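Cómo reducir el eco en un local grande

Escribo estas notas después de arreglar el sonido de mi taller de cerámica, el local Norðdahl. No soy técnica de acústica, pero el método me funcionó y cuesta poco.

Primero, escuchar. Póngase en el centro del local y dé una palmada fuerte. Si el sonido tarda en morir, hay demasiadas superficies duras. Repita la palmada en cada esquina y apunte en un papel dónde suena peor.

Segundo, el suelo. Una alfombra gruesa cambia mucho las voces. Yo compré 2 de lana, de segunda mano, y las puse debajo de las mesas de trabajo.

Tercero, las paredes. Los paneles de fieltro se colocan a la altura de la cabeza de una persona sentada. No es necesario cubrir toda la pared. Deje separación entre el panel y el muro, con listones finos. Los míos son de la marca Clavmont y pagué 151 euros por la caja.

Cuarto, el techo. Es la parte más difícil. Si es de chapa, no haga agujeros sin preguntar al propietario. Se pueden colgar telas pesadas con cable de acero, siempre lejos de las lámparas.

Al final repita la palmada y compare con sus apuntes. Si una esquina todavía suena mal, ponga allí una estantería con libros o ropa.

Guðlaug Sveinbjörnsson, 29 de agosto

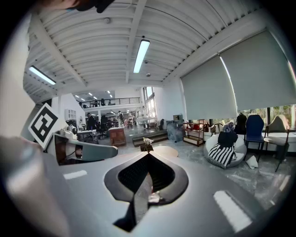

Estudio diáfano con techo blanco ondulado.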